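**Pressemitteilung**
Ganberg, Oktober 2024

# Kirchengemeinde Ganberg nimmt überholte Orgel zum Kirchweihfest wieder in Gebrauch

Die Evangelische Kirchengemeinde Ganberg nimmt ihre Orgel im Gottesdienst zum Kirchweihfest wieder in Gebrauch. Das Instrument war seit Mai außer Betrieb. In dieser Zeit wurden sämtliche Pfeifen ausgebaut, gereinigt und nachintoniert, die Windladen abgedichtet und die Spieltraktur neu reguliert. Ausführende Firma war die Orgelbauwerkstatt Escobedo.

Die Orgel verfügt über 13 Register auf zwei Manualen und Pedal. Der Pfeifenbestand umfasst 816 Pfeifen aus Zinn-Blei-Legierungen, Fichte und Eiche. Die letzte vergleichbare Ausreinigung lag fast 30 Jahre zurück.
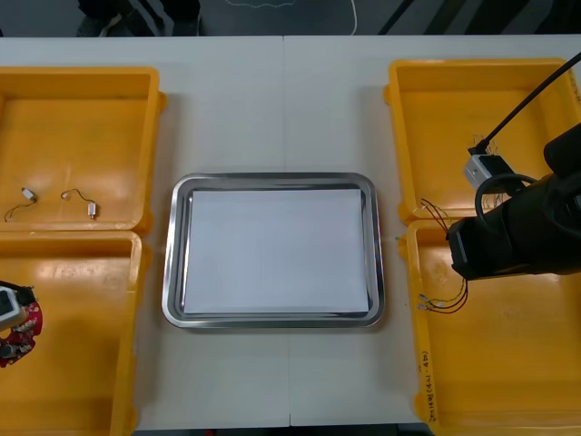

Anlass der Arbeiten war ein Schimmelbefall im Unterbau des Gehäuses, der bei einer Routinewartung festgestellt wurde. Die betroffenen Holzteile wurden trocken abgesaugt und anschließend behandelt. Im Pedalwerk mussten einzelne Stöcke neu verleimt werden. Die Balganlage erhielt eine neue Belederung; der Winddruck blieb unverändert. Die Disposition wurde nicht erweitert. Auf den Einbau einer elektronischen Setzeranlage hat der Kirchenvorstand nach Beratung verzichtet.

Parallel dazu wurde die Steuerung der Kirchenheizung umgestellt. Sie begrenzt nun die Aufheizgeschwindigkeit und schaltet bei Unterschreiten eines Mindestwertes der relativen Luftfeuchte ab. In den Wintermonaten kann es deshalb im Kirchenraum kühler sein als gewohnt — um entsprechende Kleidung wird gebeten.

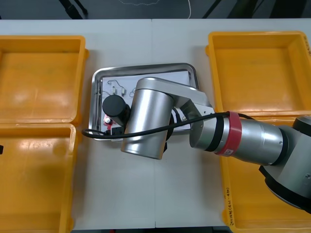 Die Finanzierung erfolgt aus Rücklagen der Gemeinde, einem Zuschuss der Stiftung Lindale sowie aus Pfeifenpatenschaften. Patenschaften können weiterhin übernommen werden. Die Urkunden für bereits eingegangene Beträge liegen nach dem Gottesdienst in der Sakristei zur Abholung bereit. Zuwendungsbestätigungen werden gesondert verschickt.

Im Festgottesdienst erklingen Werke aus dem norddeutschen Barock und der Romantik. Die Partnergemeinde Watgate entsendet ihren Chor, der auch die Liturgie mitgestaltet. Im Anschluss besteht Gelegenheit, die Orgelempore in kleinen Gruppen zu besichtigen. Der Zugang erfolgt über die Wendeltreppe im Turm und ist nicht barrierefrei.

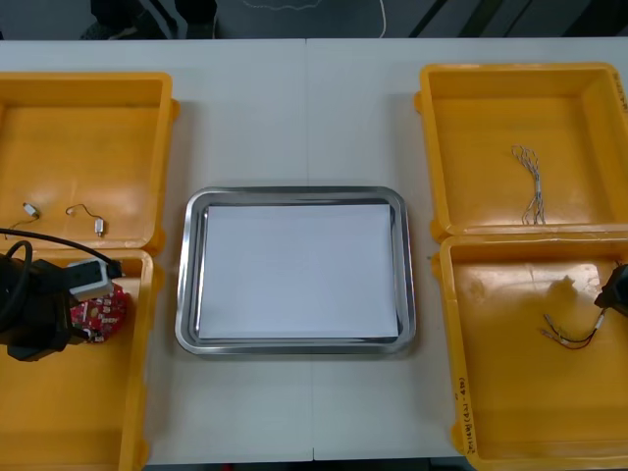
Das während der Bauzeit genutzte Orgelpositiv geht an den Verleiher zurück. Andachten und Trauungen werden ab sofort wieder mit der Hauptorgel begleitet. Die Übezeiten für Orgelschüler vergibt das Gemeindebüro; bestehende Absprachen aus der Zeit vor der Schließung gelten nicht automatisch weiter.

**Kontakt für Rückfragen:**
Evangelische Kirchengemeinde Ganberg, Gemeindebüro
Abdruck honorarfrei, Belegexemplar erbeten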